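Sports and Regional Television
Handout 3: Carriage, reach, and what "available in" means

Read this before the seminar. Bring the Bainbridge rate card with you, the printed one, because the version on the course page is missing its second column.

Last time we looked at how a small promotion gets onto a regional sports channel in the first place. Most of you came away thinking the channel buys the show. Sometimes it does. For boxing undercards, indoor soccer, bowling, arm wrestling and the like, the money very often runs the other way, and the promotion pays for the hour. Keep that in mind whenever you read a press release that says a league has "landed" a television deal. Ask who sent the invoice.

1. Households

A channel's reach is the number of homes that could watch it if they wanted to. It says nothing about who did. A home counts if the channel is in its package, even when it sits far up the dial between shopping and a blank slate. It counts if the set is off. It counts if the people who live there have gone south until spring.

Our running case is Plimness, a regional channel, and Flumero, the indoor lacrosse league that bought time on it. The league's sales kit gave the channel's full reach on page one and never gave an audience figure at all. I have read a lot of these kits and that is the normal pattern. When a league has a good audience figure, it prints it large. When it prints reach in the same spot, you can draw your own conclusion, though you should still ask for the number in writing.

The only audience data we have for the case comes from the Emulov diary study, where 2000 homes in the channel's area agreed to write down what they watched for one month. Of those, 1071 sent back a usable diary. Work out the return rate yourselves, then ask which homes were likely to bother. People who like television fill in television diaries. People who like lacrosse are probably keener still to write it down. I would treat anything built on those returns as a ceiling.

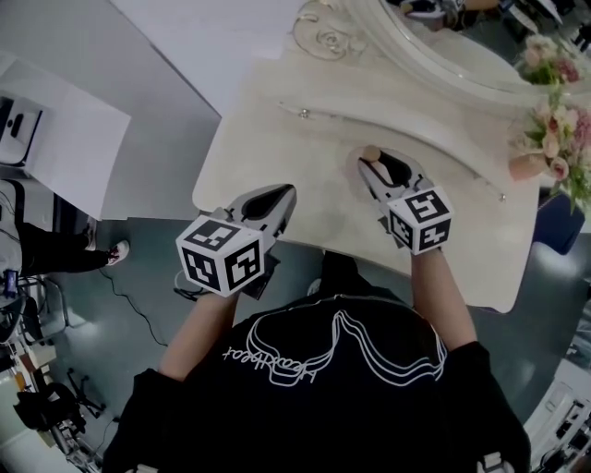 There is a second problem with the diaries. They were kept by quarter hour, and a viewer who stopped on the game for six minutes during a commercial on another channel could mark the whole block. The study's authors say this had little effect. They don't show how they checked, and I can't find anyone who has repeated the work.

2. Repeats

Rebroadcasts are the next thing to be suspicious of. Flumero made a new program every other week and the channel ran each one several times. The league then added up the audience for every airing and called the total "viewers per episode." Some of those viewers were the same person twice. A fan who caught the first half in the evening and the rest at 1 a.m. shows up as two.

There are two honest ways to report this. You can give the audience for each airing on its own line, or you can give an unduplicated total, which takes better data than a diary can supply. Adding the airings together and dropping the label is a third way, and it is the one you will meet most.

Repeats also fill the schedule cheaply. A channel with one strong property, usually a baseball team, has long empty stretches from November on and needs something in them. So when a promoter tells you the channel "believed in the product enough to run it again and again," look at what else was on the shelf that month.

3. Does television sell tickets?

This is the claim that holds the whole business up, and the evidence for it is thin. Flumero's home floor held 400 for most of the first season. The league says crowds improved once the show was on the air. Maybe they did. In the same season it also cut the ticket price, moved the start time earlier, and began letting youth teams in free. Any one of those could do the job without help from a camera.

What would persuade me is a comparison. Take a town inside the channel's area and a similar one outside it, same prices, same start times, and follow the paid gate in both. Paid, please. Attendance figures in minor sports include the other team's families, the staff, and now and then the seats.

The Bainbridge paper tries something like this and deserves credit for trying. Its weak point is the choice of towns. Read the section on how they were matched and see if you would have picked the same pair. I wouldn't have, and I'll say why in class after I've heard your reasons.

For the seminar

Find one press release from a minor league or promotion of your choosing that states a television reach. Mark every number in it and write next to each one what was measured and who measured it. If you can't tell, write "can't tell." That is an acceptable answer and will be common.

Then write one page on whether the league should have paid for the airtime, using only what is in the release and the rate card. Don't use the league's own account of its success. Pages that run over will be read up to the bottom of the first sheet.

Reading for next week: the Bainbridge paper, all of it including the appendix, and the Emulov method notes. Skip the Emulov foreword, which was written by the sales side.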